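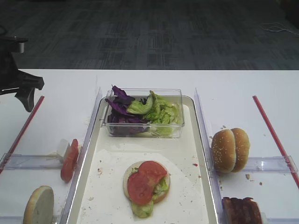
*Lettuce first, then two slices of tomato. The top bun can wait.*

I'd been talking to Trefor Foulkes for maybe four minutes before he told me I'd been making burgers wrong my whole life. He was nice about it! He even got me a coffee first. But he has Opinions (his capital, I could hear it) on where the lettuce goes, and I'd made the mistake of saying I usually stick mine on top.

"Bottom," he said. "Bottom bun, lettuce, then your tomato. The lettuce is a raincoat for the bread. You put tomato straight on a bun and go answer the phone, you come back to a sponge."

Trefor ran the lunch counter at Drondside for 15 years, and these days he teaches a Saturday sandwich class for people who want to feed a crowd without losing their minds. I went because my sister-in-law signed me up, and I stayed after to ask him everything I was too shy to ask in front of the group.

First up was the table. I expected cutting boards and big bowls everywhere, and what I got was a white tabletop with a tray in the middle, paper down, clear dividers on either side. Purple cabbage and pale green lettuce share a container at the back of the tray, and the burger gets built right in front of it. I asked if he was always this tidy.

"At home? No. Ask my wife," he said. "But if I'm making more than two of anything, I want one spot where the food gets built and I want the rest of it out to the sides. You reach out, you bring it in, you put it down. Your feet never move."

He told me he once made 65 burgers for a retirement lunch in Murnetton on a table not much bigger than a door, and the only thing that went wrong was that he forgot to eat. I believe him. I've seen the man butter bread.

We got onto salad next, because I'm a lettuce-only person and I wanted to know why he bothers with cabbage.

"Crunch," he said right away. "Lettuce gives you the fresh part, but it goes quiet once it's under something heavy. Cabbage stays loud. And people eat with their eyes – you get that purple poking out the side and suddenly it's a fancy burger."

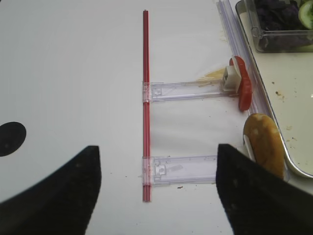 ### On tomatoes, and other arguments

I asked about the tomatoes next, and this is where he really got going. (I had to flip to a new page in my notebook.) Trefor likes a slice he can stand up on its edge. If it flops flat, he says, it's too thin or the tomato was past it.

"A bit of a curve is fine, I don't mind a curve," he said. "But it should hold itself up. Two slices, overlapping, so there's tomato in every bite. One big one in the middle and you've got a burger with a bald patch all the way around."

And the bun? He'll take sesame seeds if they're going, but what he's after is a good golden-brown top. He gets his from Yorath, the bakery two streets over, and he's been loyal to them since they opened. I asked what he'd do if they ever closed. He looked at me like I'd said something terrible about his mother.

I did bring up crumbs, as the person who'd be wiping down my own kitchen later. He shrugged. "It's bread. Bread makes crumbs. I put paper on the tray, I lift the paper out at the end, and whatever's left gets a cloth. People get so worked up about the mess that they never cook for anybody."

Before I left I asked what he tells people who are nervous about hosting. He thought about it while he rinsed our mugs.

"Do one all the way through before anyone gets there," he said. "Just one. Put it together slowly, see what you keep reaching for, and move that closer. Then eat it, so you're not starving when they turn up."

I tried it that same night with a bag of Zomness rolls, which Trefor would not have approved of, and a tomato that was honestly a little floppy. Lettuce on the bottom, though. My husband had two and wanted to know who Trefor was.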